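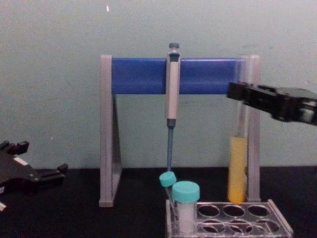 **Girnus Wells Sampling, second progress report**
Date: 2018-05-19
Prepared by: Rajeshwari Pillai
For: Padmavathi Rao, Abubakari Fund

**1. Status**

Sampling of the private wells in the Girnus valley is complete for the first round. Samples were taken from 162 households. Two addresses on the original list have been abandoned and were dropped; the list in Annex A has been corrected.

**2. Nitrate and hardness**

All first-round samples have been analyzed for nitrate and total hardness. Nitrate is highest in the shallow wells along the lower road, where the gravel layer is thin and the fields are manured in spring. The deep wells on the Soron side show low nitrate and high hardness, as expected from the limestone. Duplicate samples agreed within the limits set in the work plan, except for one batch in which the blank was high. That batch was rerun from the retained bottles.

Iron was not part of the agreed scope. Several owners asked for it, and we have told them it can't be covered under this grant.

**3. Field issues**

- Access to the upper wells was delayed by the washed-out culvert. The county has put in a temporary crossing -- passable for a pickup, not for the drill truck.
- Three well caps were cracked. Owners were notified in writing.
- Depth records are missing for most wells dug before the Ollow survey. We are using taped depths for these and marking them as such in the table.

**4. Budget**

Spending to date is within the approved lines. Bottles and preservatives came in $734 under the estimate. We request permission to move this amount to vehicle costs, which are running over on account of the longer route. The $4,000 reserved for the second round has not been touched.

**5. Next period**

The second round starts when the water table has dropped, and uses the same wells in the same order. Result letters to owners are drafted and need your approval of the wording on nitrate and infants before they are mailed. Annex B (the draft letter) is attached -- please return comments by the end of May.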